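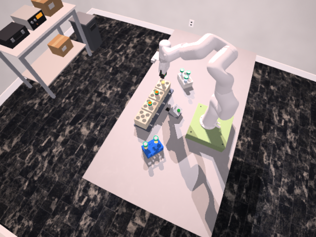
Four years is long enough to know whether a lease works, the owner of Harasym would say, and hers does not. She rents the corner unit at Lulside, the old mill building on the river, and bakes there six nights a week. When the new rent schedule came in April, she was one of the first tenants to write back.

Features > Local Business > Interviews

Her unit is 626 square feet. Under the new schedule she pays an extra 394 dollars a month, and the heating is billed separately.

"I can find the money in December," she says. "February is another thing. People stop buying cake in February."

She started out selling rye bread from a folding table at the Saturday market in Brora. The first loaves were baked at home, eight at a time, in a domestic oven with a bad door seal. She still makes the same rye, with a little less salt. It takes two days from starter to shelf, and she won't shorten it.

"A customer asked me for a faster one, for a party. I sold her rolls."

Most of the work now is wholesale. Hikonau, the café by the ferry landing, takes up to 44 loaves on a summer Friday and hardly any in winter. She has asked them to sign for a fixed weekly amount all year. They are thinking it over — they have been thinking it over for a while.

The landlord's view is that rents at Lulside were low for a long time and the roof had to be paid for. She doesn't argue about the roof.

"It leaked on my flour. I wanted it fixed more than anyone did. I only asked them to spread it over more years."

The answer was a shorter notice period, so she could leave sooner if she wanted to. She laughs telling this, then gets up to check the timer.

Moving would be hard. The deck oven weighs more than the stairs at most places in town will take, and it came in through a window that has been bricked up. She has looked at two other units, both on the far side of the bridge. One had no drain in the floor. The other had a drain and no parking.

For now she is raising the price of the large rye by 34 cents and dropping the seeded loaf, which sold well but took too long to shape. The shop will close on Mondays as well as Sundays until spring. She signed for one more year at Lulside last week.

"After that, ask me again," she says.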